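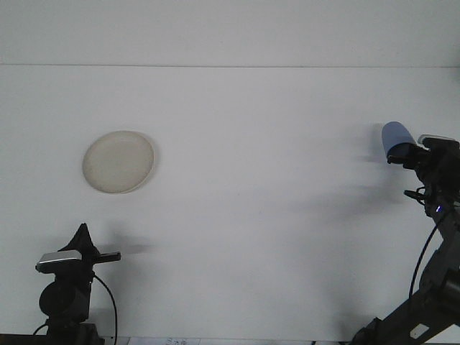 Figure 2. Plate and cup, table setting in progress.

Section 2: Setting a place

This section covers the plate and the cup from the Dreltoreo everyday tableware set, item 1134. Flatware and serving pieces are covered in Section 3. If your set came with the Iststead bowls, set the plates and cups first and add the bowls at the end.

Before you start

Wash all pieces by hand or in the dishwasher before first use. Remove the paper disc from the well of each plate and the paper sleeve from each cup. Both are recyclable.

Wipe the table with a damp cloth and dry it completely. Crumbs or grit under a plate can scratch a painted or lacquered tabletop.

The plates are shallow and have a flat well with a slightly raised rim. They are meant for dry and lightly sauced food. Use a bowl for soup.

CAUTION: Do not set out a plate or cup that is chipped or cracked. Run a dry fingertip lightly along the rim of each piece when it is cool. If you feel a rough spot, put the piece aside.

Placing the plate

1. Choose the spot for each person and pull the chair out. Allow 17 inches from the center of one plate to the edge of the next place.

2. Hold the plate by the rim with both hands. Keep your thumbs out of the well.

3. Lower the plate straight down until the whole foot is resting on the table. Do not slide it into position. To move it, pick it up and set it down again.

4. Check the distance from the table edge. There should be room for two fingers between the edge and the rim. For children under five, move the plate in by another hand width.

5. Press gently on opposite sides of the rim. If the plate rocks, turn it a quarter turn and press again. A plate that rocks in every position should be checked on a second flat surface before you request a replacement.

NOTE: Leave the plates empty until every place is set. Food that is put out early cools quickly on a shallow plate.

Placing the cup

1. Pick up the cup by the outside wall, near the base. Do not carry cups with your fingers inside them.

2. Look inside for water left over from washing. Tip the cup over the sink or a towel if you find any, and dry it.

3. Bring the cup to the table without passing it over a plate that already has food on it.

4. Turn the cup upright before you lower it. The closed end goes down.

5. Set the cup above and to the right of the plate. Leave a gap of 2 inches between the cup and the rim of the plate. For a left-handed person, mirror the position.

6. Let go only after the base is flat on the table.

CAUTION: Do not stand the cup in the well of the plate while you carry both. The well is smooth and the cup can slide.

NOTE: If you are setting the table well ahead of the meal, the cups may be left upside down to keep dust out. Put a clean napkin under each one. Turn them over when people sit down.

Using placemats and cloths

Placemats are optional. Use one that is at least as wide as the plate and the cup together, so that the cup does not end up half on and half off the mat. The Tikkanen woven mats fit one plate and one cup with a small border left over.

With a tablecloth, smooth the cloth from the center outward before you put anything down. A fold under a cup is enough to tip it.

Clearing and stacking

1. Scrape the plates before stacking. Stack no more than six at a time when carrying.

2. Empty the cups and carry them separately, or on a tray with a raised edge.

3. Store plates flat, with a sheet of paper towel between them if the stack will not be used for a while.

4. Store cups upright in a single layer. Do not nest them. Nested cups can stick together when they are put away damp.

If two cups do stick, stand the outer one in warm water and fill the inner one with cool water. Wait a minute, then twist gently. Do not pry them apart with a knife.

Replacement pieces

Single plates and cups can be ordered from Cumside, the distributor for this set. Give the item number and the color. See page 81 for the order form and the list of current colors.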